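Tuning a grasp check so your arm knows when it's holding something

My last post ended with the pick routine closing the fingers and then lifting no matter what. That's fine until the block isn't there, and then you get an arm very carefully placing air into a bin. So let's fix that!

I'm using Wendance for the control loop (any library that gives you finger position and motor current will do). You need two numbers from it, and you should log both before you write any logic at all. I ran 40 closes with a block and 40 without, dumped them to a CSV and plotted them.

Step 1. Send the close command, then wait for the fingers to stop moving. I poll every 15 milliseconds and call it stopped when the position hasn't changed for five readings in a row. Don't use a fixed sleep — I did for ages and it bit me every time I changed the closing speed.

Step 2. Read the finger position. On my setup fully closed is 0 and fully open is 1,753. With a block in there the fingers stall at around 700, so I set a window on either side of that and saved it in the config as grasp_min and grasp_max.

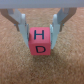 Wrist camera view with the lettered block between the pads, just clear of the carpet.

Step 3. Lift a tiny bit, then check the position again. If it has dropped under grasp_min, the block slipped out, so open up and go back to the search pose.

Step 4. Only now look at the camera. I crop to the patch between the fingertips and compare the average color with the red I saved earlier. Mine works in HSV, and red wraps around at both ends of the hue scale, so you need two ranges there (ask me how long that took to spot).

If the position check passes and the color check doesn't, log the crop and retry once. Most of my false alarms were the exposure settling, and locking it in the camera driver cleared those up. Next time I'll do reading the letters, which needs a bit more than a color average.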